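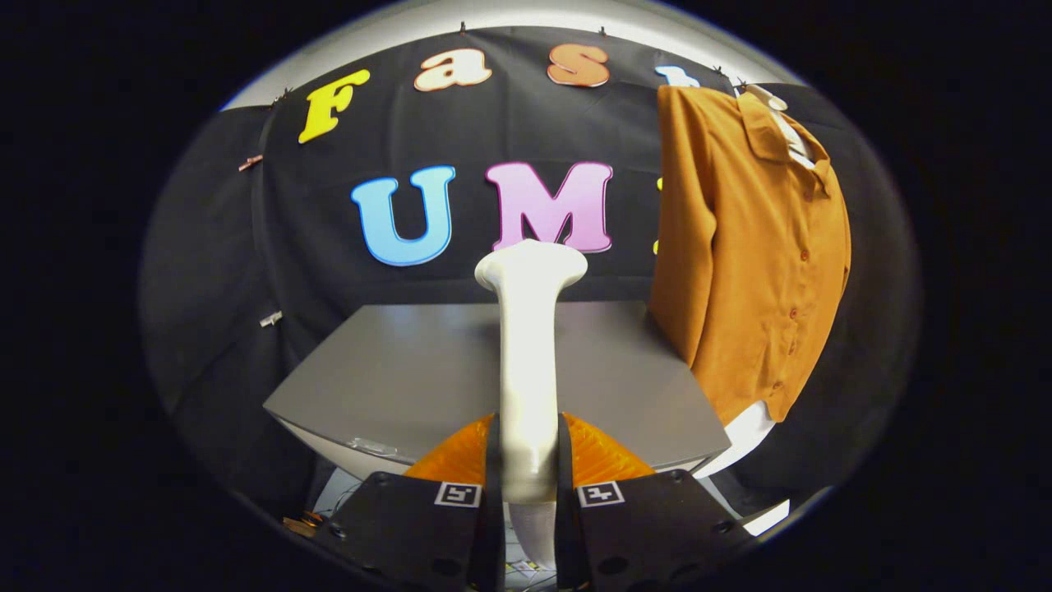
A mustard-orange button-up shirt against the black cloth backdrop at the Kirkell pop-up.

News > Retail & Apparel > Secondhand

Entili opens Kirkell clothing pop-up, promises less than usual

KIRKELL, September – Entili, the secondhand clothing seller, has opened a pop-up in Kirkell with 105 garments on sale and no claim that buying any of them will save the planet.

The company says it has grown tired of resale announcements that read like rescue missions. A used shirt is a used shirt. It may replace a new one in somebody's closet, or it may hang beside the new one and never be worn. Entili does not know which, and it doubts that its competitors do either.

"We looked at our own sales and found that 732 customers came back to us last year," said Kaja Kivi, who runs the pop-up. "I would love to call that loyalty. Some of them were returning things."

The space has been kept plain. A black cloth is clipped up along a pale wall and carries big glossy letters in yellow, peach, orange, blue and pink, with the word "Fast" curving across the top. A gray table stands in front. Entili looked at proposals for a scented entrance and a mirror that recommends outfits, and declined both.

Shoppers can bring in clothing for credit. Each person may hand over up to 5 items a visit, and staff will turn down anything with broken seams, missing buttons or a smell. Credit is good for two months and cannot be swapped for cash. Entili is aware that this is less generous than what other sellers advertise – it suggests reading their terms as well.

Garments that need cleaning go to Lavesico before they reach the floor. The label on each piece lists the fabric, the size as measured by staff, and any stain or repair that was found. It does not give a water or carbon saving.

"I have asked for the math behind those numbers many times," said Kerubo Koech, head of buying. "What I usually get is a leaf logo."

The pop-up opens at 11 a.m. Entili has made no decision on a permanent Kirkell store and will not be hinting at one.

Press contact: Kerubo Koech, Entili

Related releases
Drindeck raises prices on storage racks
Lavesico adds evening drop-off hours
Entili ends its points program

We use cookies to remember your settings and measure traffic. Accept | Manage choices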